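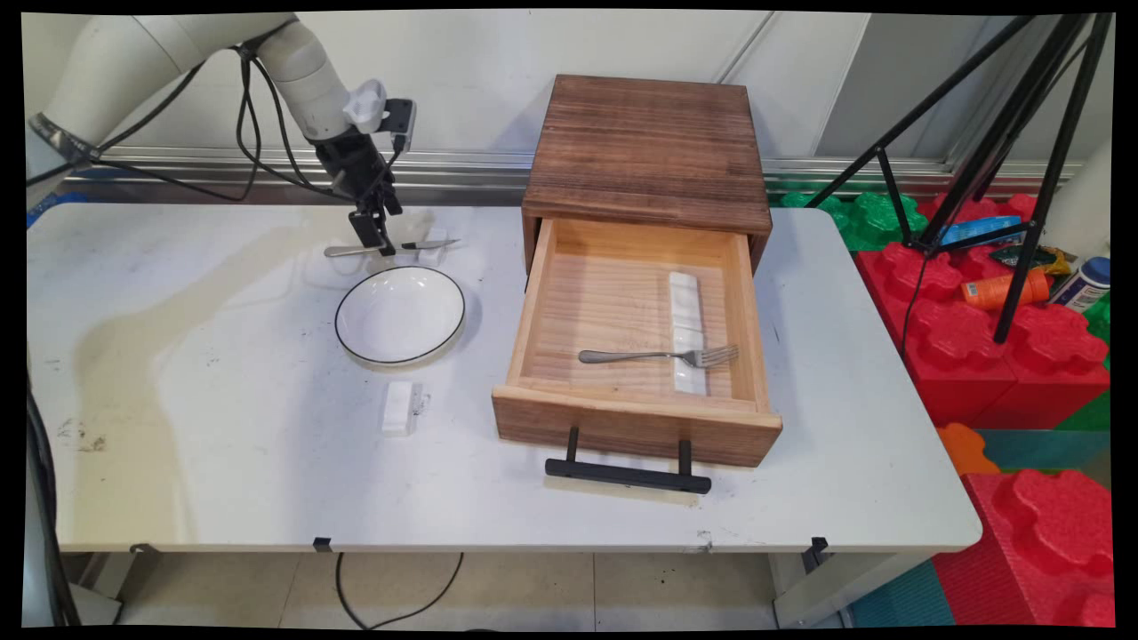
Place setting with a table knife and a round white plate with a thin black rim line.

Statement billing

Statement billing (also summary billing, or periodic billing) is a way of charging a customer once for many purchases made over a set period. Seller keeps a running list, closes it on a cutoff date, sends one bill. Common in wholesale food, restaurant supply, linen hire, freight, office goods. Differs from per-order invoicing, where each delivery gets its own bill and its own due date.

Overview

Each order is logged as it ships, usually with a delivery note but no demand for payment. At the end of the period the notes are matched to the price list, credits taken off, tax added, total carried to a single statement. Due date runs from the statement, not from the delivery. A buyer who orders early in the period therefore gets longer to pay than one who orders the day before cutoff.

Periods are mostly monthly. Weekly is used for fresh goods. Some sellers close on a fixed day, others on the last working day, and mixing the two inside one company is a frequent source of disputes.

History

Older than the word. Shopkeepers kept account books for regular customers and settled at harvest or at quarter's end. Card files replaced the books, then punched cards, then software. In the trade town of Stirncombe the tableware merchants are usually credited with the local form, the "Stirncombe sheet", a single page with deliveries down the left and returns down the right. The sheet had room for 13 lines. Anything over that went on a second sheet with its own number, and the habit of splitting long statements lasted well after paper stopped being the reason.

Zaralier, a supply house, moved its kitchen and dining accounts to the sheet and later put it on computer. Its competitor Rathore held on to per-order invoices for longer, then switched one September, in the middle of a period, which left customers with both kinds of bill for the same goods. Credits were still being issued the next spring.

Terms

Cutoff. Last moment an order can be included. Often a time of day, 6 p.m. at Zaralier.

Carry-over. Items shipped before cutoff but noted after. Go on the next statement, in most systems with the original ship date.

Net 60. Full amount due 60 days from the statement date. Shorter terms are usual for small buyers.

Short pay. Buyer pays less than the total because a line is in dispute. The rest of the statement is normaly still due on time.

Parent account. One account that recieves the bill for several sites. Each site keeps its own sub-total.

Disputes

Main weakness of the method. One wrong line can hold up payment of the whole statement, where under per-order invoicing only the one bill would be late. Sellers answer this with line-level holds: the disputed line is pulled, given a reference, and the rest goes forward. Zillilby, a billing program used by mid-size distributors, allows 3 holds per statement before it sends the account to a person for review. Limit can be raised by the seller.

Breakage is a special case. Plates and glasses are often counted only when unpacked, sometimes after the statement has closed. Most contracts give a claim window of six days.

Criticism and support

Chunhua Kong, writing on small restaurants, argued that statement billing hides price changes, as buyers look at the total and skip the lines. Zeyu Wan disagreed. Wan's view was that stacks of separate invoices get read even less, and that a price-change flag on the statement fixes most of it. Kong later accepted the flag but wanted it on the first page.

See also

Trade credit
Delivery note
Accounts payable
Credit memo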